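How I Fold Printed Pants (and Everything Else in the Basket)

Filed under: Laundry, Small Spaces, How-To
14 comments | 62 shares

I put off folding for years. I'd wash on a Thursday night, dump it all on the chair, and then dress out of the chair until the next wash. My system now is pretty basic, but it gets me through a full load while the coffee's still warm, and several of you asked for it after my closet post, so let's go!

What you need

A flat surface at about hip height. I used to fold on the bed and my back hated it. A table, a desk, the top of the dryer, whatever you've got, as long as you can lay a pair of pants down on it the long way. Then one basket. I like the Wello ones because they don't snag knits, but a plain one with holes in the sides does the same job. That's the whole shopping list. I did buy a Brillow folding board a while back and I used it twice – it's great for T-shirts and no help at all with pants.

Start with the squares

Towels, pillowcases, throws, anything that's already a rectangle goes first. They're quick, and you get a bit of a pile going, which makes me feel better about the rest. Fold in half the long way, smooth it, in half again, then into thirds if it's big. Put the finished stack at the back of the table with the folded edges facing the same way, and keep it on the opposite side from the basket. I really mean this one. When my basket and my pile sat next to each other I kept grabbing things I'd already folded.

Now the pants

Slippery pants, printed pants, those wide comfy ones with the gathered waist... they all want to slide around, and the trick is to spread them out completely before you make a single fold.

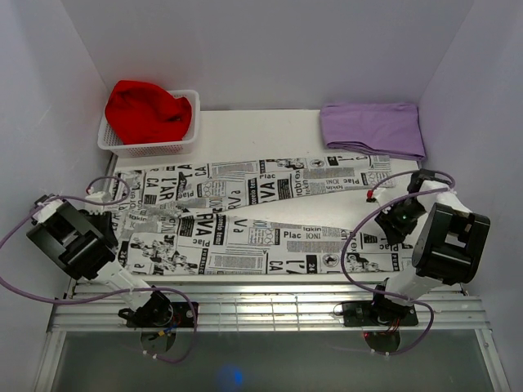
Pants get the whole front of my table and everything else stays back out of their way. Waist at the left, legs out to the right, with a gap between the legs so I can see what each one is doing. Newspaper print is sneaky because all that black and gray lettering hides creases, so go by feel. Run your palm from the waist down each leg. The spot that always gives me trouble is the gathered part where the two legs meet; it bunches up and if you fold over it you'll get a lump in the middle of your bundle. Pull it flat gently with both hands before you go on. The purple bundle at the back can stay where it is, and so can the red stuff in the basket. One thing at a time.

Once they're flat:

1. Bring one leg over on top of the other and line up the hems.
2. Tuck the crotch point in so you've got one long straight strip.
3. Smooth from the waist down to the hems, pushing the air out.
4. Fold the hems up to just below the waistband.
5. Fold in half again, or in thirds if your drawer is shallow.

If you're a file-folder (clothes standing up in the drawer), go with thirds. My drawers are 8 inches deep and thirds fit nicely with a little room on top. For a shelf, I stop at halves and stack them.

A note on prints: I leave the print side out, so I can find the right pair without digging. With plain black leggings I don't bother, they all look the same to me anyway.

Slippery fabric

If your pants keep unrolling themselves, try folding them while they're still the tiniest bit warm from the dryer. Or spritz your hands with water – not the pants, your hands – and smooth again. I've also used Tilline linen spray, which smells lovely and costs more than I'd like. Water's fine.

How long it takes

A pair of pants is roughly 9 seconds once you've got the hang of it. My first few took forever, and I refolded one pair four times because the hems wouldn't match up. They were sewn crooked! Check for that before you blame yourself.

Next up I'm tackling fitted sheets, which I've been promising since November. Send me your tips, I need them.

4 people saved this post today

Get new posts in your inbox. Enter your email to join the newsletter. Unsubscribe at any time.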